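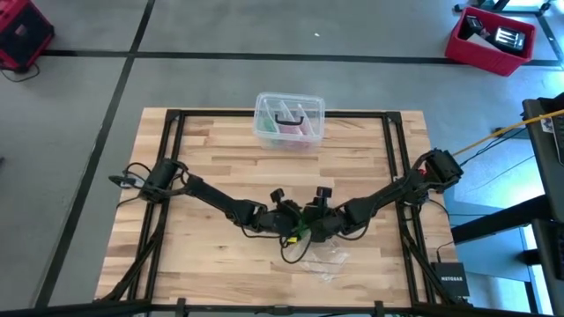 SUPPORT / TWO-ARM TABLE CELL

Frequently asked questions: setup, care and small repairs

These answers cover the Vindari two-arm table cell as we build it at Flirkdale. They are kept by Suha Rawashdeh and Gilmar Moura. Last revised Tuesday, December 31, 2019.

How level does the table have to be?

Level enough that a roll of wrap laid on its side stays put. Check both directions with a long spirit level on the wood, then check the frame rails separately. The top and the frame can disagree. Adjust at the feet and never by packing paper under an arm base.

In what order do I power things up?

Network switch first, then the workstation, then the left arm, then the right arm. Wait for each arm to finish its self-check before you start the next one. If you start both arms together, the software sometimes swaps left and right, and you have to shut everything down and begin again.

One arm stops and shows code 209. What is it?

Lost communication with the wrist. Nine times out of ten it is the connector behind the last joint. Power the arm down, support it with one hand, push the connector home and fit a new tie. If the code comes back within the hour, replace the cable.

How much slack should the cables have at the wrist?

Enough for the wrist to turn all the way in both directions without pulling. Move the arm through its full range by hand, power off, and watch the loop the whole time. A loop that drags on the table is too long. Tie it back to the arm and trim the tails.

IMG placement of the cameras: do they need recalibrating?

Yes, after any knock and after any change of finger. Otherwise once a month is fine. Wipe the lens with a dry cloth first — a thumbprint will ruin a calibration and you won't find out until later.

What should I use to test the grip after changing fingers?

A roll of self-adhesive bandage wrap. It has some give, it is cheap, and a finger that sits crooked will tilt it.
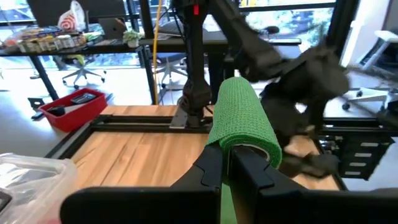 Issue 8

Hold the roll upright between the fingers and leave it there for 2 minutes. If it has slipped or leaned, loosen the finger screws, seat the fingers again and repeat. Do both grippers, even if you only changed one.

Can both arms work over the middle of the table at once?

They can, but set the keep-out distance before you try. Jacobus Khumalo wrote the current default in May and it is cautious. Leave it alone for the first week. The slow speed setting is there for the same purpose.

How often do the screws need checking?

Arm base bolts every week, finger screws every day the cell is in use, frame corners every 4 weeks. Mark each bolt with a paint pen once it is tight, so a turned one shows.

The fingertips touch the table on a low pick. Is that a fault?

Usually it is the table height in the settings. Measure again with the arm warm, after some 20 minutes of moving.

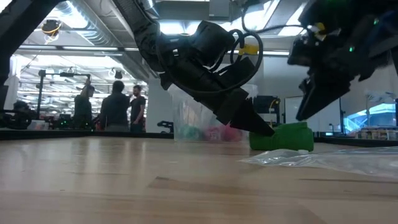 Soft items are the worst for this, as they flatten and the arm keeps going down after them. Raise the lowest allowed height a little at a time until the tips just clear the wood. Worn tips should be changed as a pair. Müzeyyen Çetinkaya keeps spares in the parts room, and the Cordeiro ones fit without the spacer.

What can I clean the tabletop with?

A damp cloth and then a dry one. No oil or wax.

Who do I call?

Fletcher Kerslake for anything electrical, Gilmar for the rest. Have the arm side and the code ready.

We use cookies to remember your settings and count visits. By continuing to use this site you accept our cookie policy. Accept / Manage choices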